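About Flarell

Flarell is a small company that sorts and repacks little things. Our customers are repair shops, hobby stores and a few schools, and they send us the mixed boxes that they do not have time to open. We open them, put the contents in order, pack each kind in a clear bag, and send everything back ready for the shelf.

The company was started by Vitalii Palamarchuk and Hongmei Du. Vitalii worked before in a hardware store in Skardale, where the back room was full of cartons with the word "various" on the side. Hongmei did the stock lists for the same store. In the evenings they emptied these cartons on a kitchen table, and after one winter the owner of the store asked if they could do the same for his brother's shop. So the work became a business, first with two people and now with 12.

How we work

Every order begins on a table. We like a table with nothing extra on it, and we like small bins in different colors. A color is quicker to understand than a label, especially for a new colleague who does not yet know the names of all the parts. The colors do not have one fixed meaning in our company. For every order the person who leads it decides what goes in green, what goes in blue and so on, and writes it on the order card.

We pack in clear bags whenever the customer allows it. A clear bag saves many questions. The shop assistant sees what is inside and does not need to tear it open, and when something went in the wrong bin we notice it ourselves before the order leaves. Long items are more difficult. They do not want to lie flat in a small bin, so we lay them across it and move them later to a bigger basket. 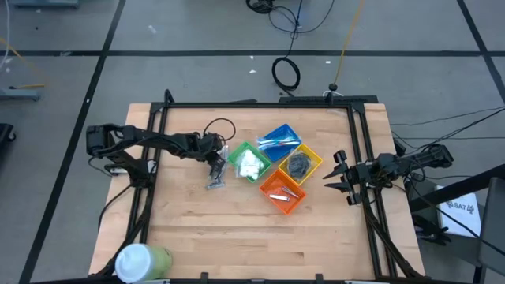

Green, blue, yellow and orange bins on the work table.

Single pieces that come without a bag are a separate matter. We do not throw away anything without asking. A loose piece waits in a bin until we know what it belongs to, and if we do not find its place it goes back to the customer in an envelope marked "not matched". One customer wrote to us that the envelope was the most useful part of the delivery, as he found in it a part he had been looking for since spring.

Our largest order until today was for Lorer, a chain of craft stores. It had 2857 bags, and Samuele De Luca led it from the first carton to the last. Samuele is also the person who wrote our packing guide. It is a short text and we give it to every customer who wants to continue the system in his own store. Some of its rules are very simple: do not fill a bag so much that it becomes round, keep sticks and other thin items in one direction, close the bag before you put it down.

Baskets

For the bigger and lighter goods we use plastic baskets with slots in the walls. Rongrong Kong chose them after we tried boxes with solid walls for some months.
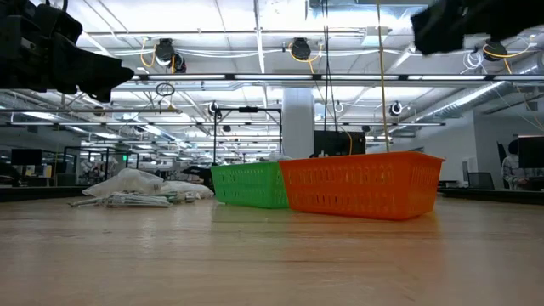
She prefers baskets because it is possible to look through the side and see if something is left at the bottom, and they are easy to wash. They also weigh little, which is important at the end of a long shift. When they are not in use we put them one inside the other under the stairs.

Rongrong is responsible for supplies, so she also takes back used bags from our customers. If a bag is whole and clean it is used again. The others go to recycling - we collect them until there is enough for one trip.

Jia, our small orders service

Not everybody has a full carton. For private persons and small clubs we have a service with the name Jia. You can bring one box, up to the size of a shoe box, and we sort it and give it back in bags. Last year we finished 965 of these boxes. Most of them were sewing things, craft sticks, cables and parts of board games. Rimantas Mets receives the boxes at the front desk, and he will ask you a few questions: what do you want to keep together, and what may be mixed?

Visit us

You are welcome to come and see the tables before you send an order. Please write to us first, so that one of us is free to show you the place. In October we are usually very full, and the answer can take a little longer.

Page updated 2/10/26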